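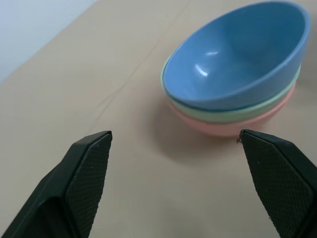
Flarnarier two-arm table unit

The Flarnarier is a table unit with two arms for simple sorting and stacking work in kitchens, canteens and small workshops. Each arm has a gripper with two fingers. The pads inside the fingers have a crosshatch pattern for better hold on smooth plastic.

Can it do your chores already? For some of them, we think so. Nesting bowls of the same shape is a good first task, and a new user can teach it in 17 minutes. 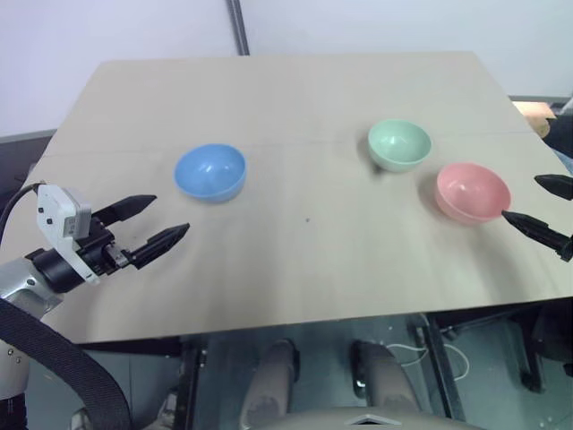 Glasses, wet plates and soft bags are still difficult, and we do not recommend them with this version. Software version 3 from Manalo is included. Spare finger pads are sold in packs of 26.

Can I leave it to work alone?
We advise that a person stays near the table during all work. For questions about your task, please write to Peter Jurčo at Nonda.
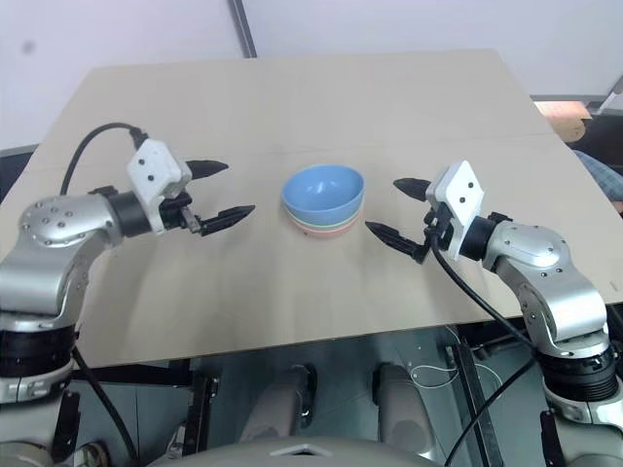 How fast is it compared with a person?
A person is still faster at stacking bowls.

Page updated 11 Jan 2023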